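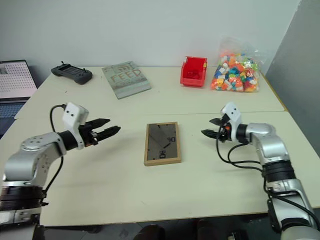 Censide is a table of household odds and ends, with a note against each one saying what it is, what people call it and where they would put it away. It holds 3,673 rows. We started it in the belief that tidying is mostly a matter of knowing which thing goes with which, and we are less sure of that now than when we began. A clear bag of toy bricks next to a red plastic bin looks like an easy pair until you ask whether the bin is for the bricks, for the magazine, or for neither. Half the people we asked said the bricks go in the bin. The rest said the bag is already the container and you should leave it alone. Both answers are in the table and we have not tried to pick a winner.

Please read the section on known problems before using any of the columns for anything that matters.

Status

Released 18 January 2024. There was meant to be a second release in May with corrected spellings and the missing rooms. Whether that happens depends on whether anybody finds the first one useful, and we would like to hear from people who tried it and didn't.

What is in the folder

objects.csv is the main table, one row per object per household.
places.csv lists the put-away places and the words people used for them.
pairs.csv says which objects were said to belong together.
notes.txt has the free comments, lightly cleaned. It is the best file here and the hardest to use.

All files are UTF-8 with commas between the fields. Commas inside a comment are quoted. Some spreadsheet programs will still turn sizes such as 3-4 into a date, so import that column as text.

Columns in objects.csv

id: a running number. Gaps mean a row was withdrawn.
household: a letter code. The codes were shuffled before release.
name_given: what the person called it, word for word.
name_agreed: what we settled on. Treat with suspicion, see below.
kind: one of 32 kinds, from "paper, to read" to "cable, unknown".
material: filled in only where the person said so. We did not guess.
found: where the thing was when it was written down.
goes: where the person said it ought to live.
firm: yes, no or shrug. Shrug means they answered and then changed their mind, or said it didn't matter.
comment: a pointer into notes.txt, often blank.

Where the rows came from

Households in Silerska and Ciltau were given a printed form and asked to choose a surface that needed clearing: a kitchen table, a hall shelf, the top of a chest of drawers. They wrote down what was on it, then where each thing should go. They were asked to do this before moving anything. We have no way of knowing how many did. A few forms list objects in a suspiciously sensible order, all the paper together and then all the toys, and we think those surfaces had been tidied first. They are marked with a t in the found column.

The smaller Segura part was collected later with a shorter form. It has no firm column. Don't compare it directly with the others. We did, drew a nice chart, and had to throw the chart away.

Naming

People do not agree on what things are called, and five of us went through the names and still could not always agree either. Our rules, such as they are:

A thing is named for what it is before what is printed on it. A magazine with FEED in large brown letters on the cover is "magazine". The title may go in the comment.

A picture frame is "picture frame" whatever is behind the glass. This sounds obvious. It stopped being obvious once we met frames with numbers and slanting lines on the face, where one reader wanted "sign" and another wanted "chart". A light wooden border around a sheet of glass is a frame, and we left it at that.

A handheld controller with a short antenna is "controller". We do not write down what it controls unless the household told us. Early rows said "toy car remote" on no evidence at all and have been put right, or we hope they have.

Bins, tubs, boxes and baskets are kept apart only when the household kept them apart. "Bin" is a particular nuisance in British homes, where it can mean the thing you store bricks in or the thing you throw rubbish in. Rows with goes set to "bin" and no comment should be left out of any work on waste. We mean it. An early reader worked out that families in Ciltau throw away a great many toys.

Bagged items

A bag of small things is one row. Nobody was asked to count the bricks, and the forms where somebody did it anyway have the number in the comment. Colours were treated the same way. If you need one row per brick you need some other table.

A clear bag and its contents share a row, with "bagged" added to name_agreed. When the bag was said to be thrown out after the contents had been put somewhere else, there is a second row for the bag. This was done consistently in the Silerska part and patchily in the rest.

What it might be good for

Looking up the everyday words people use for common objects. Finding out which things have no settled home. Making a checklist for clearing a shared table, if you take the firm column seriously and skip everything marked shrug.

What it is not good for

We would not use it to say how people ought to tidy. It records what they wrote on a form, which is a different thing from what they do at the end of a long day with a full table. It says nothing about how long tidying takes. It says nothing about whether a tidy table stays tidy, though we have our own views.

It should not be used to judge households, and the letter codes are no invitation to try to trace them.

Known problems

Flat things are undercounted. Magazines, envelopes and frames lying on their backs were often missed because something was on top of them. Upright things and bright things are probably overcounted for the opposite reason, and red plastic gets into the comments far more than grey paper does.

The kind "electrical, small" is a dumping ground. Controllers, chargers and door chimes all went in, and it should have been split at the start.

"Wall" as a put-away place is mostly wishful. Plenty of frames are down as belonging on a wall and were found on a table, and the comments suggest that several had been there since the last house move.

Five rows have a goes entry that could not be read on the form. They are left blank and marked with a question mark. We would sooner leave a hole than fill it with something likely.

pairs.csv runs one way only. If the bricks are listed as belonging with the bin, the bin may not be listed as belonging with the bricks. Check both directions.

Corrections

Send the id, the column, what it says and what you think it should say. A reason helps but a short one will do. We will not change name_given, even where the spelling is painful. Changes to goes are only taken from the household that filled in the form, and requests to have a row withdrawn are dealt with first.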